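Gimix Open Day, Drodmont

I almost skipped this one. Drodmont is 2 hours from Brisport on a good day, and it was raining, and the website only promised "a look around and coffee." So glad I went!

You sign in at the front desk, get a paper badge and then more or less wander (my kind of visit). The coffee comes from Barbosa, the bakery across the road, and they'd brought over 210 almond rolls. I had 3. No regrets — they were still warm.

The decor

I was expecting gray walls and safety posters. Instead, corgis! One of the white wall panels is printed with them, all in a watercolor style, set in silver aluminum framing. My favorite is the big orange-and-white one with its mouth open and tongue out, though the little one tipping its head back is a close second. I also want the black marble-patterned tabletop for my kitchen — white veins and all.

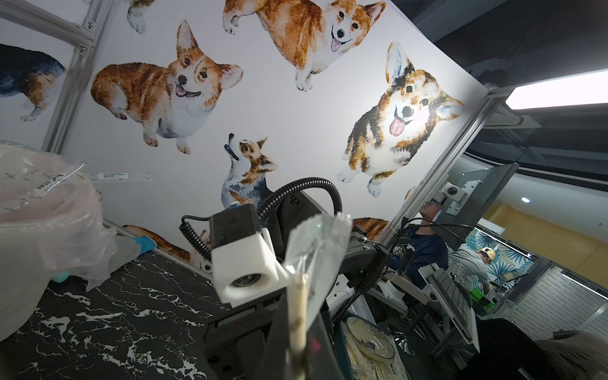 Getting there

Parking is free behind the building, and the bus stops 500 feet from the door. The next open day is in May.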